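Cloth stock: sorting, folding and counting

Puststead stores round-up, April

The annual count of cleaning cloths and small textiles at Puststead gave a total of 1,517 pieces in usable condition. Margit Farkas ran the count and has asked that the notes below go to all sites before the next order is placed with Koveck.

Red stock remains the largest group. It is held in two versions, plain and marked with white, and the two have been drifting together in the bins. They should be kept apart. The plain cloths go out for general wiping and are replaced first. The marked ones are assigned to washrooms and come back through a separate wash. A folded pile is hard to sort by colour alone, as a marking on the inner face will not show. Open each piece fully before deciding where it goes.

Folding is unchanged from last year: in half along the long side, in half again, then once across, with the closed edge facing the front of the shelf. Stacks are made up in lots of 25 and tied with cotton tape. Elastic bands leave a permanent crease in knitted fabrics and should be returned to the office.

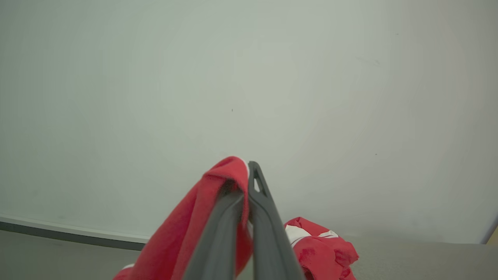 Crumpled pieces should be shaken out and laid flat for a moment before folding. Soft fabric with a raised surface holds its creases, and a stack made from badly opened pieces will lean by the fourth or fifth layer. Lift each cloth from near the middle, let the sides drop, then take hold of two neighbouring corners. This is quicker than hunting for a corner in the heap, and shows up most holes and pulled threads on the way.

Pieces are withdrawn if they have a hole, a seam open along more than 4 cm, or a surface worn smooth. Darker spots are not in themselves a reason to withdraw. Put a spotted cloth through one more wash and look at it again when dry – most of them pass. At this count 180 pieces were withdrawn, nearly all of them for open seams on the older batch.

Julián Olmedo has relabelled the shelving in the Gadamex cupboards so that the plain and marked lots sit on different levels. The former mixed shelf is now for withdrawn stock only. Anything left there will be cut up for workshop rags at the end of the month.

Sites holding Min cloths from the trial should return them unwashed in the bags supplied, with the site name on the outside. Order forms go to Margit Farkas by noon on the closing day. Late forms will be held over to the following round.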